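4. Working Rules for the Bedroom Sessions

When Naima Shehata and I started this project in October, we thought the rules would take one afternoon to write. They took most of the term, and I think we are both glad of it now.

Our first draft had 32 rules, borrowed from every handbook Mr. Pruitt would lend us, and people simply didn't read it. Essam kindly told us so – twice – and we cut it down to the ones we kept reaching for in practice:

1. One person is the stop person for the whole run and does nothing else, not even notes.

2. The stop person stands where they can see the arm and the bed together. If a mirror helps, fine, but it doesn't replace a direct view.

3. Start every run at 30 percent speed, and go up to 40 only when both partners agree out loud.

4. Before the gripper goes down near sheets or pillows, check that the fingertips are clear of folds and stitching. Fabric is far more forgiving than a hand, but it does snag. 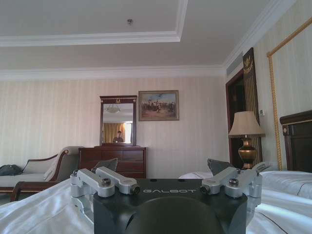
5. Write down every stop, including the ones that felt silly afterward. Ours fill most of Appendix B.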